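Unit 6: Comparing End Effectors
Handout prepared by Áine Brophy

6.1 Setup

Each group tests two grippers, the Levex and the Skollness, on the same arm. The controller is the Reveo in both cases. Do not change its gains between grippers. Log at 51 Hz and save each run under your group number.

6.2 Procedure

Mount the first gripper and run the homing routine. Record the open width. Command 11 closures at each of the three force settings, then swap grippers and repeat. A closure counts as complete when finger speed stays at zero for 856 ms. Runs that time out are kept in the log and marked T.

6.3 Wrist camera

The Ccori camera is fixed at the wrist and looks toward the fingertips. Exposure is set to 2,000 microseconds. Check before each block that the fingertip pad can be told apart from the floor behind it. Parts close to the lens will be soft, and focus should be judged at the pad.

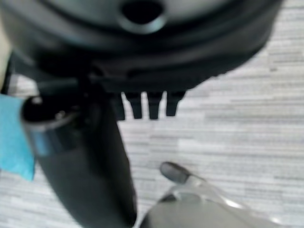
Pad position is taken from the camera and finger position from the encoder. Plot one against the other for each force setting. A straight line with constant offset indicates a mounting error. A loop indicates backlash, and its width should be reported in millimeters.

6.4 To hand in

Raw logs, both plots, and one page on which gripper repeats better at the lowest force setting.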